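4.2 Colour transfer in mixed household loads

Of the 49 households in the Rikstead survey, 13 said they had stopped washing red sportswear with anything pale. Most gave a single bad wash as the reason. Polák and Ševčík found the same habit in their earlier interviews at Baltulska, where people kept red items back for days until there were enough to fill a drum. Garments with white trim cause the most doubt, as the owner has to treat them as both light and dark (Figure 3).

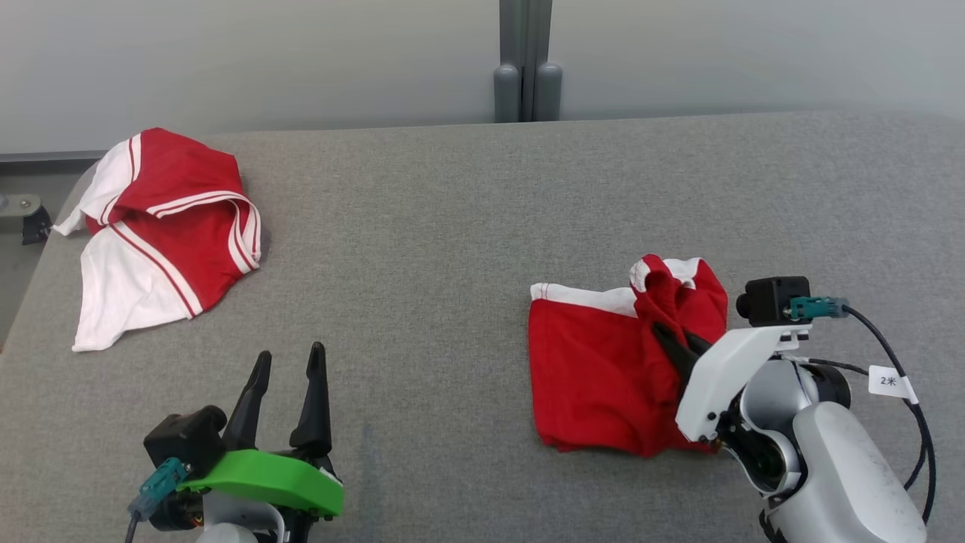
Figure 3a. Red garment with white side panels and striped trim.

Respondents were asked how they sorted such items. Answers varied by age more than by income. Older respondents went by the main colour – red goes with red – while younger ones tended to wash everything together at a low temperature. Few read the care label, and several had cut it out.
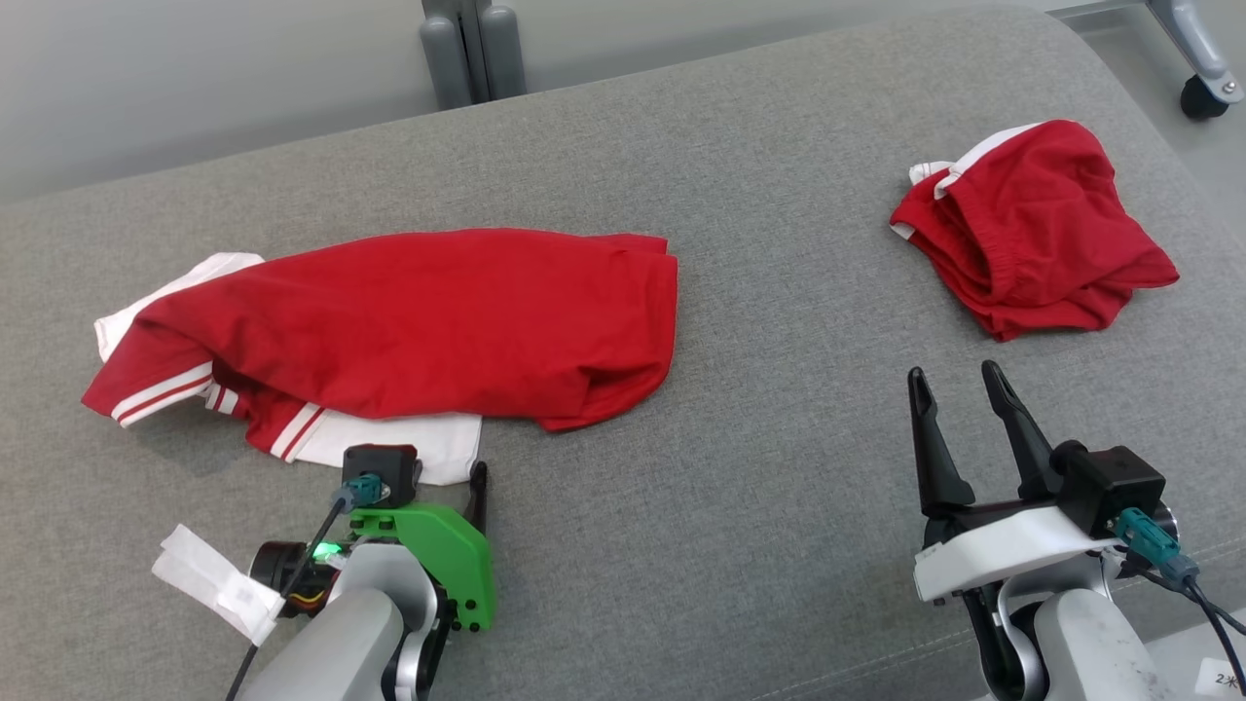
Figure 3b. Two red garments on grey fabric, the larger partly folded over itself.

Detergent use was less varied. The Varkska diary entries for August show full doses even for half loads, and we return to this in Section 5.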